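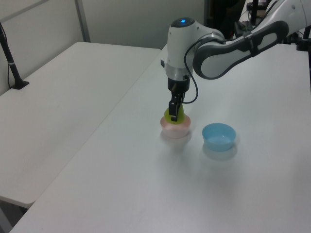 Slide 1. Pink bowl, blue bowl, white table.

NOTES - bowls talk, Kikton small shops evening, 3 November 2022
(keep to 30 mins incl. questions!!)

Hello, thanks, Florence Després, run the tableware side at Després. Don't do the long history. One line: family shop, bowls and cups mostly, moved into coloured stuff in January.

Start with the bowls on screen. Leave slide up. Ask the room - which one would you pick up first? Hands. Wait for it.

Pink one pale, round, lets you think light is coming through it. Blue one shallow, rim flares out. Same table, very differnt jobs. Blue = things you reach into. Olives, keys, buttons. Pink = things you want to stay put.

Yellow-green with the pink. Point at it. Small thing, strong colour, goes in a pale bowl and your eye goes straight there. That is the whole talk really but carry on.

WHITE TABLES
- we had dark oak in the shop for years. Pale bowls looked grubby on it
- changed to white, shadows go soft and grey, colours stay true
- downside: every crumb. Wipe down before opening, again after lunch
- two tables pushed together, mind the seam, don't stand anything on it, it rocks

EMPTY BOWLS
Blue one empty on purpose in a display like this. Customers want somewhere to put their own idea. Fill every bowl and it looks like a buffet.
Leave a gap between. Hand width is plenty. Tell the Noda story here (window full of bowls touching, one sleeve, smash). Short version.

NUMBERS - slide 2, text only
Sold 473 bowls since the change. Pale colours did better than I guessed. Ordered 36 of the pink to begin with, gone before I'd done the price labels. About 600 on the next order, nervous about that, say so.

Cups: small ones slow on their own. Put one in or beside a bowl and people ask for the pair. Don't oversell this, only our shop.

TIDYING UP AT HOME bit, if time
- shallow bowl by the door
- deeper one for anything that rolls
- stack by shape not by colour, colour looks nice for a day then falls over
- cloth between if the glaze scratches

Zomness question will come up (are theirs cheaper, yes). Say yes, move on. Ours are heavier in the hand, pass the sample round NOW not at the end, last time it never came back.

Questions. Water. Thank Kikton people for the room and teh tea.

Comments (3)

marit_h
Came for the tea, went home and cleared out my bowl cupboard. Do you still do the pink?

Dunstan
What was the width of the gap again? I wrote down "hand" and nothing else.

potsandpegs
Stacking by shape, yes. My partner does it by colour and I have lost two cereal bowls this year.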